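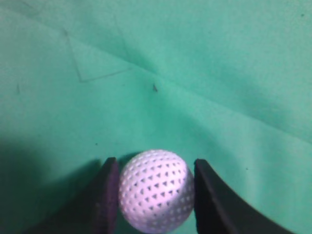
带小孔的白色球，绿色布面

耐心

耐心，又作耐性、忍耐，指人在等待、受阻、受到打扰或处境不适时，仍能保持平静并继续原有行为的倾向。汉语中这个词多用于日常场合，例如排队、教孩子识字、照看病人、学习手艺。在宗教和伦理著作里，相近的意思常写作“忍”“恒忍”“宽忍”，其中“忍”的含义最广，包括忍受痛苦、克制怒气和容让他人。

心理学文献一般把耐心看作情绪调节与自我控制的交叉部分，也有作者主张把它单列为一种性格特征。两种看法对应的测量方法不同，得出的结果不宜直接比较。

目录
1 词义
2 宗教与伦理传统
3 分类
4 测量
5 与相近概念的区别
6 培养方法
7 争议
8 参见

词义

“耐”字原有承受、经得起的意思，现代汉语中的“耐用”“耐寒”“耐看”都保留了这一用法。“耐心”既可以作名词（“很有耐心”），也可以作形容词或副词（“耐心听完”）。“耐性”偏重持久的性情，语气稍旧，在教养和职业评价中较常见。“不耐烦”是最常用的反面说法，口语里也说“坐不住”“性子急”。

英语的patience来自拉丁语patientia，词根表示承受、受苦，与表示病人的patient同源。阿拉伯语的sabr兼有忍耐、坚守、克制几层意思，汉语伊斯兰教文献多译作“坚忍”。梵语kṣānti在汉译佛典中译作“忍”或“忍辱”，音译为“羼提”。这些词的范围并不重合。例如“忍辱”强调受到侮辱或伤害时不生瞋恨，而现代汉语的“耐心”很少用于这种场合，一般只说“他忍下来了”。

宗教与伦理传统

儒家典籍中没有专门讨论耐心的篇章，相关说法散见于论述处事和修身的文字。《论语》中的“小不忍则乱大谋”后来成为俗语。“欲速则不达”也出自《论语》，原文谈的是治理地方，今天多用来劝人做事不要求快。

佛教大乘经典把忍辱列为六波罗蜜之一，位于持戒之后、精进之前。注释者通常把它细分为对人的忍、对处境的忍，以及对佛法道理的接受。最后一种与日常所说的耐心距离较远，有时译作“法忍”。

基督教传统中，《加拉太书》所列“圣灵的果子”包括忍耐一项，中文和合本即用“忍耐”二字。《雅各书》以农夫等候秋雨春雨作比喻。中世纪以后的德目表常把耐心与愤怒相对，作为七美德之一。伊斯兰教中，坚忍与感恩常并提，斋月期间的讲道尤其多谈这一主题。

古希腊和罗马的斯多葛派作品主张区分自己能够左右的事和不能左右的事，对后者应平静接受。后世的励志读物大量沿用这一区分，但往往省去原有的自然哲学部分。

分类

较通行的做法是按情境分为三类。

人际耐心：面对难以相处、反应较慢或反复提问的人时保持平和。教师、护理人员和客服人员的岗位要求中常有此项。

困境耐心：在长期疾病、失业、照护家人等处境中维持日常生活。这一类与希望感关系较密切，也最常出现在宗教辅导材料里。

琐事耐心：应对堵车、网络延迟、排队、等电话接通等短时间的烦扰。同一个人在三类情境中的表现可以相差很大，能够多年照料病人的人，也可能在收银台前发火。

Elias Tannous在《等候的习惯》（Nultedier出版）中提出第四类，称为“对自己的耐心”，指学习缓慢或屡次犯同一错误时不过分责备自己。这一提法在辅导领域使用较多，研究者则常将其归入自我宽容的范围。

测量

常见方法有问卷和行为任务两种。问卷请受试者就一组陈述打分，例如“等人时我容易烦躁”“别人说话慢，我会替他把话说完”。行为任务则让受试者在较早得到的小额报酬和较晚得到的大额报酬之间选择，再由选择推算其对未来报酬的折扣程度。

两种方法的相关程度通常不高。批评者指出，选择任务反映的可能是手头是否宽裕，或者是否相信对方会兑现，未必是性情。问卷则容易受到自我美化的影响，受试者知道耐心是受称赞的品质。

Bodari调查是近年规模较大的一次问卷研究，负责人为Sorin Babić。调查共收回有效问卷1,236份，受试者另需连续记录一周内感到不耐烦的时刻。记录显示，多数不耐烦持续时间很短，与他人有关的条目多于与机器或交通有关的条目。受试者事后回忆时，则倾向于先提到交通。报告认为这一差别来自回忆的偏向，并建议今后少用回顾式提问。该调查的追访部分只有89人完成，报告没有据此作出推论。

与相近概念的区别

自制：自制侧重抵挡诱惑，耐心侧重承受等待。一个人可以很守饮食规矩，却受不了别人迟到。

毅力：毅力以目标为前提，耐心不一定有目标。等待检查结果需要耐心，但其中没有可以努力的事情。

冷漠：外表上二者有时难以分辨。耐心的人仍然在意结果，冷漠的人则不在意。辅导人员一般通过追问当事人的期望来判断。

压抑：指不让情绪表露，内心的激动并未减轻。长期压抑常以突然爆发告终，旁人往往误以为是“耐心用完了”。

顺从：在权力不对等的关系中，弱势一方的沉默常被称赞为有耐心。许多作者认为这种用法不恰当，详见“争议”一节。

培养方法

宗教团体的传统做法包括定时祈祷、诵经、静坐和斋戒，共同点是安排固定的、不能提前结束的时间。手工艺学徒制中也有类似安排，初学者往往要先做很长时间的准备工序。

现代辅导材料多采用较小的步骤。Do-yoon Chae编写的《慢一拍》练习册要求使用者先找出一个每天都会出现的等待场合，例如电梯、水壶或校门口，在那里不看手机，只留意呼吸和肩膀是否绷紧。第二阶段改为与人有关的场合，要求听完对方的话之后停顿片刻再回答。练习册不建议在极度疲劳或饥饿时进行，也不建议拿孩子的作业时间作为最初的练习场合。

认知方面的做法是重新估计延误的后果。使用者写下“如果再等十分钟会怎样”，多数情况下答案并不严重。也有人采用换位的方法，设想对方动作慢的原因。后一种方法对陌生人有一定帮助，对家人则效果不稳定，原因可能在于人们自认为已经知道家人的理由。

环境安排同样受到重视。给出预计等待时间、按到达顺序叫号、提前告知延误，都可以减少排队者的烦躁。Golob市的市民服务大厅在2026年6月改用统一叫号，厅内座位增至200个，并在门口公布当日办理进度。市政简报称投诉有所减少，但没有给出改动前的数字。
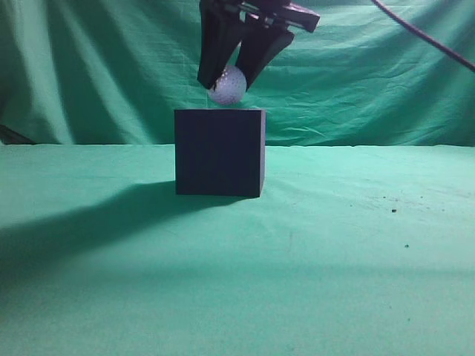
Glenys Naylor则认为，上述练习大多把耐心当成一个人关起门来就能练好的本领，她自己的经验正好相反，是和一位说话极慢的邻居来往多年之后才学会等人的，练习册对这样的关系几乎没有提及。

儿童耐心的培养另有一套做法。幼儿对时间长短的概念尚不稳固，“等一会儿”这类说法不易理解，教师多改用看得见的先后顺序，例如“先穿鞋，再出门”。成人是否守信也有影响。如果答应过的事情经常落空，儿童选择立即拿到眼前的东西是合理的，不宜简单记作缺乏耐心。轮流游戏、种植豆类和一起做面食都是常用的活动，其中面食需要等待发面，适合年龄稍大的儿童。

争议

第一类争议涉及耐心是否总是优点。反对者认为，过分强调耐心会延误应当及时处理的问题，例如工作场所的欺侮、拖欠工资和家庭暴力。Brenda Gallardo在Jornov论坛的讲稿中列举了若干求助信，写信人都曾被亲友劝说“再忍一忍”。讲稿主张，在劝人忍耐之前应当先问清三件事：忍到什么时候，由谁承担代价，情况是否有人在设法改变。讲稿整理后约2,000字，后来被多种辅导手册收录。

第二类争议涉及“现代人越来越没有耐心”的说法。这一说法在报刊和讲道中十分常见，通常归因于手机、快餐或即时通信。不过各个时期都能找到内容近似的抱怨，铁路和电报普及时也有人表达过同样的担心。由于缺少前后一致的长期测量，目前无法确定人们的耐心总体上是增加还是减少。较谨慎的说法是，人们对某些服务的预期时间缩短了，超过预期时便感到不耐烦，而对另一些事情，例如等候连载作品或培育盆栽，仍然可以等很久。

第三类争议涉及翻译。问卷从一种语言译成另一种语言时，“忍”与“耐心”的取舍会影响得分。用“忍”字的版本容易让受试者想到委屈，用“耐心”的版本则容易让人想到礼貌。部分研究者因此避开这两个词，只描述具体行为。

参见
自制
毅力
忍辱
延迟满足
愤怒管理
斯多葛主义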